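Subject: Re: [edgelist] Dreven folder – lock or no lock?
Date: 5/28/23

On 5/28/23 a list member wrote:
> Thinking of a Dreven folder for camping. Is the liner lock strong
> enough, or should I save up for the Curano fixed blade? And does the
> steel hold an edge? I mostly cut rope and slice up dinner.

Hello and welcome! I smiled when I read your note, as I went back and forth over the same two knives before our November trip and drove my whole family a little crazy with it (they have since forgiven me, mostly).

I ended up with the Dreven and I've been very happy. The lock on mine has no wiggle in it after 7 months, and I am not gentle with my things. It came a bit stiff, so I put one drop of oil on the pivot and opened and closed it while I watched TV, and by the second evening it was smooth as you please.
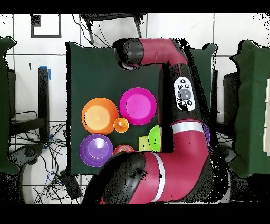 Orange and magenta plates, with the little orange cup

As for the edge, rope is hard on any knife, and mine wants a touch-up after a weekend of it. I use a Nutix stone, the two-sided one, and spend most of my time on the fine side. Go slow and keep your angle steady – I wrecked a perfectly good paring knife once by hurrying. For tomatoes and onions and such, it stays sharp a good long while.

Now the Curano is a lovely knife too, and my brother-in-law swears by his. It's easier to clean after dinner, with no hinge for the cheese to get into, and if you plan on splitting kindling I'd pick it over any folder. But it's heavy on the belt, and I found I kept leaving his back at the tent when I borrowed it!
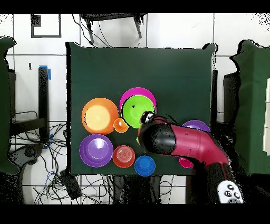
Lime green bowl on the magenta plate, orange bowl to the left

One more thing and then I'll let you go. Do look at the pocket clip before you buy. Mine was set up for the right hand and I'm a lefty, but the screws came out easily and it went on the other side just fine. Keep the screws in a saucer while you do it, they are tiny.

Write back and let us know which one you pick, and how it does on that rope. Happy camping!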